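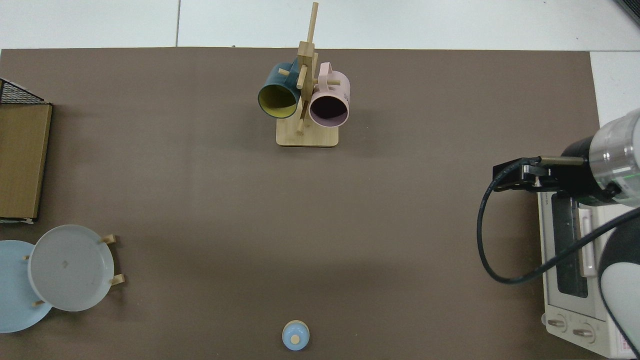
Two mugs on their wooden tree at the Filow lab in Jedorville, with the arm over on the right.

I've hung up a lot of mugs in my life and never given it a thought. Then I spent an afternoon with Vasiliki Andreadis, and now I can't make coffee without staring at my own wrist!

Her group wanted to know how little practice a robot arm can get away with. The usual way is to have a person steer it through the same chore over and over (they'd done 500 runs of mug hanging before, and everyone was sick of it). Their new method, Tora, starts with just 200, and then the arm gets to say when it's unsure. It stops, a person takes over for a few seconds, and only those few seconds go back into the training.

"It asks for help at the handle, nearly every time," Andreadis told me. "Getting to the mug is easy. It's the last little turn onto the peg."

With the new training the arm missed 7 hangs out of 200 - the old version missed 14. I'd expected a bigger gap, and said so, and Makis Chrysikopoulos laughed and reminded me how much less steering he'd had to do. Fair enough! Plates are up next, in September, and he's already dreading the thin ones.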